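August
By Masanobu Shimada
14 shares | 3 comments

Kiditz hand kit: two months on the bench

Readers who came to the spring open evening in Drandden will remember the talk on low-cost robot hands, and the long line of questions afterward about which one to buy. Several of you wrote in later asking about the Kiditz hand in particular. Noguchi, the dealer in Dullstead, agreed to lend us one for 2 months, and it goes back at the end of August. These are my notes. We paid nothing for the loan, and Noguchi has not seen this item before publication.

The Kiditz comes as a kit. You get the finger links, the palm block, a bag of fasteners, the motors, a control board and a power supply. The printed manual covers the mechanical build and does it well. The wiring section is shorter than it should be, and the drawing of the connector order is too small to read without a lamp and a magnifier. There is a larger copy on the support page, so print that before you begin.

My build took two evenings and part of a morning. The first finger was slow and the rest went quickly. Do not tighten the joint screws all the way until the whole hand is together. I did, and had to back every one of them off when the second finger would not line up. A drop of thread locker at the end is a good idea - the manual mentions it only in the parts list, where I missed it.

Once the hand was built I mounted it and started on simple jobs: closing on a block, holding, letting go, moving to the next position. The software that comes with it has a calibration routine that asks you to open and close each finger by itself. It runs for several minutes and should be repeated any time you take the hand off its mount. I skipped it once, to save time, and one finger closed early for the rest of the afternoon.
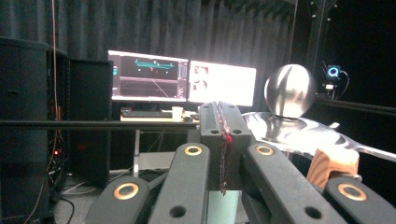
Smooth metal objects are a harder test than blocks. There is very little for the fingers to hold on to, and a ball will roll away if one finger arrives before the others. With the default speed I lost the grip more often than I kept it. Slowing the close to half speed helped a great deal, and so did setting a lower force limit, which sounds backward but stops the fingers from squeezing the ball out. The settings are kept in a plain text file, and you can save as many versions as you like under different names.

I kept a log of every attempt over the loan period. It came to 2000 grasps in total, across all objects and all settings. Of those, 824 were on round objects, and these account for most of the failures. Flat-sided objects gave very little trouble after the first week. I have put the full log in the members' folder for anyone who wants to sort through it.

Nothing broke. One screw worked loose at the base of a finger (see the thread locker remark) and I replaced one cable that I had pinched myself during the build. The motors get warm after a long session, so I took a break every hour. Noise is moderate. You can talk over it, but you would not want it running next to you while you were on the phone.

Support was mixed. Noguchi answered the phone every time I called and knew the product. Email to Kiditz took longer, and one of my two questions came back with a link to the page I had already read. The spare parts list is complete, and single finger links can be ordered separately, so a damaged finger does not mean a new hand.

Would I buy one? For a teaching lab or a small research group, yes. The build teaches you how the hand works, and that pays off when something needs adjusting. For someone who wants to open a box and start work the same day, I would look at an assembled hand instead and accept the higher price. Noguchi does offer an assembly service for the Kiditz, but I have not tried it and cannot say how long the wait is.

The loan unit can be seen in Dullstead from September, once Noguchi has it back on the demonstration table. Call ahead if you want to try it with your own objects. My settings files are in the same folder as the log - start with the one named "slow close" and change one value at a time.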